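So I finally opened up the old desktop. It's been sitting under the stairs since we moved to Bainbridge, and every January I tell myself this is the year it either gets fixed or goes to the recycler. My neighbor Necati Keskin wanted 5 bucks for a tube of thermal paste he'd barely touched, and that settled it (I'm a sucker for a bargain!).

I'd gotten a quote from a repair place, Farevura, and they wanted $294 to look it over and swap the processor. For a machine I'd happily sell for less than that! A new one with the specs I like was $458, and I did hover over the button for a while, but I love this kind of job. Give me a podcast, a cup of coffee and a case full of dust bunnies and I'm gone until dinner.

Side panel off first, then the cooler, then the old chip, which went straight into a pocket in the gray tray beside the case. I always forget how much cable they stuff into these things. I've got the optical drive on my maybe list too, my kids have never even seen me burn a CD. 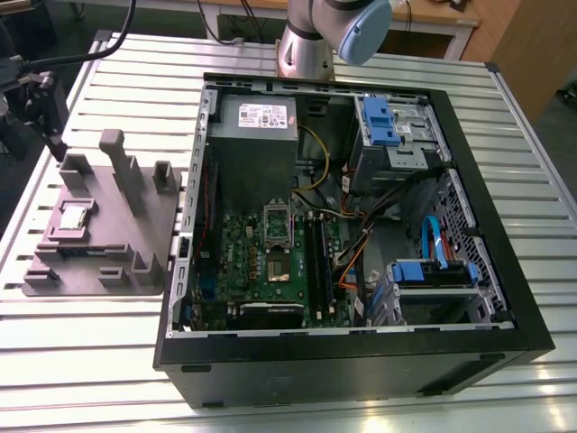
Do you have to take the motherboard out to change a processor? Usually you can leave it right where it is, as long as you can reach the socket and whatever holds the cooler on.

Next up is picking the replacement chip, and I'm torn between two used ones. More when it gets here.

Recent posts
Cleaning a keyboard with a paintbrush
The Ismont desk lamp, one year in
What I kept from the junk drawer
300 photos and one tired hard drive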